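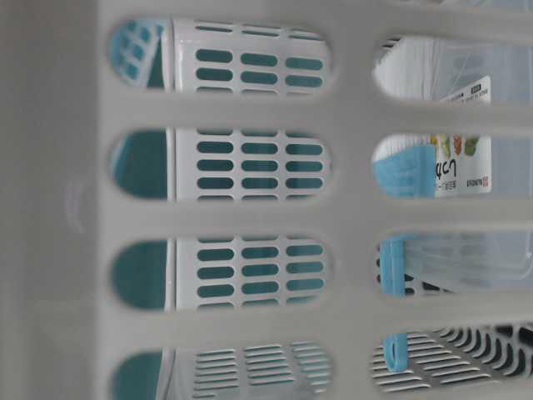
Figure 3. View through the side of the grey shopping basket from the low camera, as shown on the wall screen in the Sutanto Hall.

Publications > Clulora > Working papers > Section 4

4. The open day at Hultstead

4.1 Setting and visitors

The Clulora project had been running for a good while before we let anyone outside the group see the arms at work, and the open day at Hultstead in July was the first time we had to explain ourselves to people who had not already agreed to be interested. We had the Sutanto Hall from the morning until half past four, with a row of stalls from other groups down one side and our own table at the far end, near the tea urn. Almost 400 people came through the doors over the day. Most of them were families, with a fair number of retired people from the town and a party of sixth-formers who stayed a great deal longer than their teacher had planned for.

The task on show was the ordinary one from Section 3, in which household goods and a shopping basket are handled by the two arms under the Vakar controller. We had thought about preparing something livelier for the public. A colleague suggested stacking cups, and there was some talk of having the arms wave. In the end we kept to the basket, partly from lack of time and partly from a feeling that visitors should see what we do on a normal working day, pauses and all - and the pauses proved to be what people most wanted to talk about.

Visitors stood behind a low rope and could look at the table directly or at the wall screen, which switched between the overhead camera and the side cameras. We had supposed that the overhead view would be the popular one. It is certainly the easiest to follow, as the whole basket is in sight and anybody can tell at once what is lying in it. But a surprising number of people asked for the side view to be put back up. In Figure 3 the goods are seen only in pieces through the slots of the grey basket, with a white perforated basket and a printed label among them, and visitors treated this as a sort of puzzle. Children in particular liked to guess what was behind the bars and then run round to the rope to check.

Domenica Fankhauser, who gave most of the talks that day, soon began to build this into what she said. She would leave the side view up, ask the group what they thought was in the basket, let them disagree for a minute or two, and only then change over to the view from above. We had not written this into the plan, so the earlier groups did not get it and the later ones did. The comparison between morning and afternoon in Section 5 should be read with that in mind.
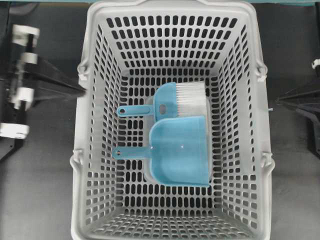
4.2 What visitors asked

We kept notes of questions in an exercise book on the table, written down as nearly as we could manage in the visitor's own words, and we also left out comment cards, of which 67 came back filled in. Neither is a proper survey. People who fill in a card at an open day tend to be people who have enjoyed themselves, and the notes in the book thin out badly over lunch, when there was only one of us to talk and write at the same time.

With those cautions, the questions fell into a few broad kinds. By far the most common was some form of "is somebody driving it?" We had a short answer ready and found that it did not satisfy many people. They wanted to know which part was being decided by the machine at that very moment, and whether it would do the same thing again if they came back after their tea. Several did come back after their tea.

The next most common kind had to do with money and work: what the arms cost, who would pay for such a thing, whether it was meant for shops or for people's homes. We tried to be plain about this. The arms are research equipment, the controller has been trained on 3,000 recorded runs, and it still struggles with things that a child of five would manage without thinking. Visitors were kinder about this last point than some of our reviewers have been.

A third kind of question we had not expected at all, though perhaps we should have. People asked why the arm was so slow to let go, or so careful in coming down, and some of them asked it with real concern, as one might about an elderly relative on the stairs.

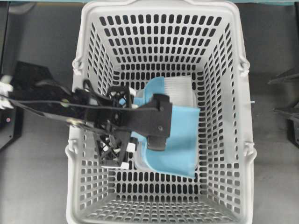 Hesitation is a subject we had until then treated as a fault to be trained out. Within the group we speak of "dwell", meaning any stretch in which the gripper is over the goods and not making progress we can measure, and our own reports set it down as lost time. To the visitors it looked like thought. When a flat black finger reaches out over the light blue goods inside the basket, a person at the rope cannot tell whether the controller is pressing, holding or merely waiting, and it would be fair to admit that from a single overhead view we often cannot tell either. One lady told us, very kindly, that it was "making up its mind", and we have caught ourselves using the phrase in the lab ever since.

We were asked so often about dwell that Domenica started to announce it. She would say aloud that the arm had stopped and that we would all wait and see, and the effect on the group was quite marked - people went quiet, leaned in, and were noticeably more forgiving of whatever came next. Whether this is a good thing for a research group to encourage is another matter, and we return to it in Section 6.
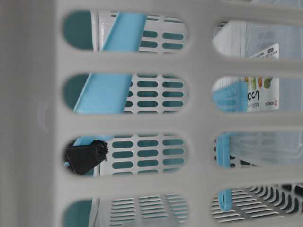 Aiman Simanjuntak, on reading a draft of this section, felt that we were being too easy on ourselves here. In his view a talk that teaches the public to wait politely for a machine is doing the machine's work for it, and he would have liked at least three of the sessions to be run in silence, with the questions collected afterwards. He also pointed out that the notes in the exercise book were made by the same people who were giving the talks, and that a tired speaker will hear the question she already has an answer for. We accept both points. Silent sessions have been added to the plan for the next visit, along with a second note-taker who will stand on the public side of the rope, and the wording of the cards has been changed so that the question about speed no longer comes straight after the one about safety.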